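# Un robot pour la cantine : combien ça coûte vraiment ?

Imagine que ton école veuille acheter un bras robot pour débarrasser les tables. La brochure de la marque Gindumlow promet « un robot prêt à tout ». Méfie-toi des gens qui sont prêts à tout ! Avant de sortir le porte-monnaie, il faut savoir ce qu'on demande à la machine. Poser un fruit dans une assiette, par exemple.
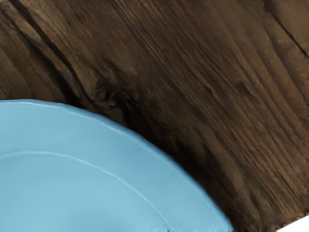 Pour toi, c'est facile. Pour un robot, chaque objet est un petit problème, et chaque problème a un prix. Le bras coûte 3319 euros, d'accord. Mais la pince est vendue à part : environ 300 euros. Et une pince à deux doigts ne sait pas forcément tenir une pomme, une canette et une assiette.

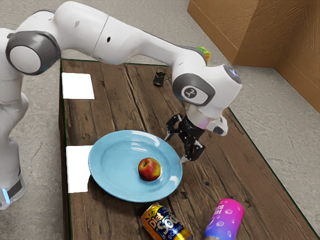
Lleucu Rosser, qui prépare les achats de l'école, a donc posé quatre questions au vendeur. Qui le répare ? Combien coûte une pièce cassée ? Qui lui apprend les gestes ? Et que fait-il si la table est en désordre ? À la dernière, le vendeur a répondu « ça dépend » – une réponse qui finit souvent sur la facture.
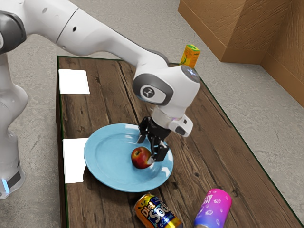 Un essai sur ordinateur aide à choisir, mais il ne paie pas les réparations. L'école attendra le devis complet, en août.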